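Odent says its yellow bins will end the missing-parts problem. We'll see

25 Apr 2019

Odent, the small-parts kitting firm in Grilby, says it has fixed the problem that sent customers so many incomplete assembly kits over the winter. The fix is a new table layout. Parts now wait in open bins and are brought together in a shared tray before they are bagged.

The company announced the change on its website this week and put a number on it: 95 percent fewer kits with something missing. It does not say what that is compared with. Asked for the January figures, operations manager Eldana Sisay said they were "still being cleaned up" and that the trial had run for 13 working days.

Thirteen days is not long. Gerasimos Andreadis, who buys kits from Odent for his pump repair shop, returned 23 of them last winter, most for a missing circuit board. He has had one delivery packed the new way. It was complete, he said, but so were plenty of the old ones.

"I'd like to see them get through a busy month," he said. "A tray doesn't know what is supposed to be in it."

Sisay disagrees. Under the old system, she said, packers drew from deep drawers and had no easy way of telling when one was running low. Open bins let them check at a glance. She would not say what the change cost or whether Odent's second site, in Zodanano, will get the same tables.

Riet Goossens, who ran a packing floor for Abbasi before she retired, called the idea sensible and very old. In her experience the trouble starts with labeling, when two similar parts end up in the same container and the mix-up goes out the door.

Labeling is the part Odent's announcement skips. The layout itself is plain enough: four yellow bins on a white table, with a stainless-steel tray in the space between them. One bin holds three small cylindrical components with wires attached, another a round red circuit board. The wording on the rim of the first is handwritten and faint, which will not reassure Goossens. Odent says printed labels are "under review" and gave no date for them.

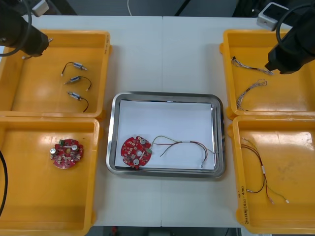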